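3.2 Task Setup and Data Collection

The towel-folding task was developed by the Flultcombe student team during the fall project course. A single arm is mounted behind a wooden table, and each trial uses one gray hand towel. A trial ends when the operator accepts the fold or stops the arm.
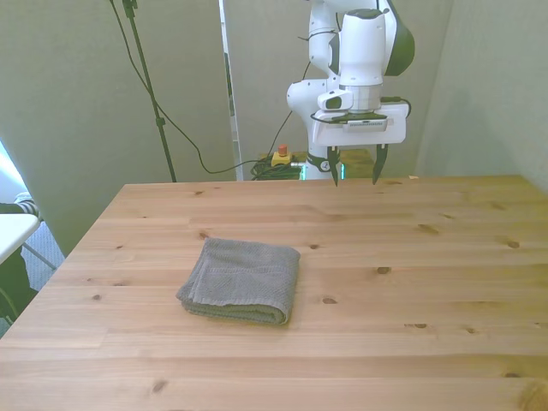

Figure 3. Workspace for the folding task.

Students recorded 1,282 trials in total. Of these, 155 were discarded for logging faults – mostly dropped joint readings – and a further 153 were held out for testing. The policy described in Section 3.3 was trained on 847 of the remaining trials; the others used an earlier start pose and are not considered further.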